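Sorting Blocks by Colour: Questions We Keep Getting

Sindwood publishes notes on play and storage for households and small nurseries. We don't sell blocks or baskets. The questions on this page come in by post and through the contact form, and we've shortened some of them.

Does sorting blocks by colour teach anything?

Less than the boxes claim. A child who can already tell orange from blue will get a bit of practice at putting things where they belong, and that has its uses. We have yet to see good evidence that it makes anyone better at maths. If a seller says it does, ask to see the study, then ask how many children were in it.

Do I need a proper sorting set?

No. Any blocks and any tubs will do. The Flurari set costs 18 pounds in our nearest shop and you get blocks, tubs and a leaflet. The leaflet is mostly about other things Flurari would like you to buy. Two washing-up bowls and the blocks you already own will keep a child busy for exactly as long.

Must the basket match the colour of the blocks?

This is the one that starts arguments. Matching baskets look tidy on a shelf, and for a very young child they give a clue. After that they mostly cause trouble. You buy red, yellow and blue baskets, and then somebody gives you a bag of lime-green blocks. We've come round to treating the basket colour as decoration. Decide what goes in each one, say it out loud, and stick to it for the afternoon.

How many colours should we start with?

Two. Add a third when it gets dull. Light blue and grey-blue in the same pile are asking for a quarrel, so choose one or the other or agree beforehand that they count as the same.

What about shape?

Cubes and longer blocks can be sorted too, but not at the same time as colour, whatever it says on the packet. Do one, tip everything out, do the other. We've watched adults get muddled trying to do both at once.

Is there a right number of blocks?

A tub of 448 was sent to us last January and we still find them under things. Nobody needs 448 blocks to sort. Start with 10 and keep the rest in a cupboard.

Are old wooden blocks better than new ones?

They're often nicer to hold. Beyond that we're doubtful. One reader sent us a page from a 1936 nursery handbook which promised that sorting would produce "an orderly character". The same page recommended cold baths. As for old paint, if you don't know what's in it, don't give it to a child who still chews things.

Table or floor?

Either. A table is easier on the back, and a pale top shows the colours up well. The floor has the advantage that nothing can fall off it. If you use a table, put the baskets along the far side and leave the middle clear for the blocks. Putting them at the near edge means reaching over them every time, and sleeves catch.

What does a half-finished sort look like?

Messier than the catalogues show. The red basket has two blue-ish blocks in it, the yellow one has a single orange block, and there are still orange, green and light blue ones all over the tabletop.

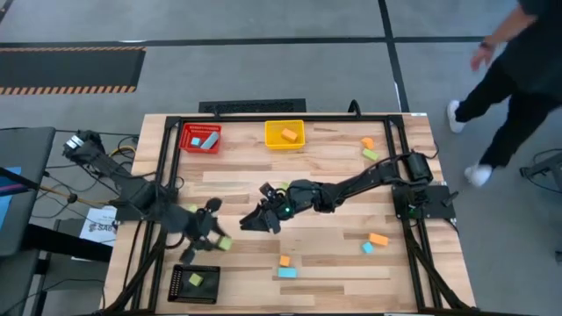 Bhardwaj wrote in to say that we're too hard on matching baskets, that a red basket full of blue blocks is plain perverse, and that labels would settle the whole business. Labels are fine by us for anyone who can read them. A block stuck to the front with putty does the same job for those who can't. We still don't think the basket has to match.

Mesh tray or solid basket?

Mesh lets you see what's inside from the side, and crumbs fall through it on to whatever is underneath. Solid plastic wipes clean. The Promilstead catalogue calls its mesh trays "breathable", and we can't think why a block would need to breathe. Buy whichever is cheaper.

My child sorts them and then tips them straight out again. Is that a problem?

No, that's the game. Leave it an hour before you start putting things away.

Should the blocks be put away sorted?

Only if you enjoy it. They'll be mixed up again by Saturday. One big box with a lid takes up less room than four small ones without.

Can I send you a question?

Yes, through the contact form. We read all of them and answer the ones we know something about. Please don't send any more blocks.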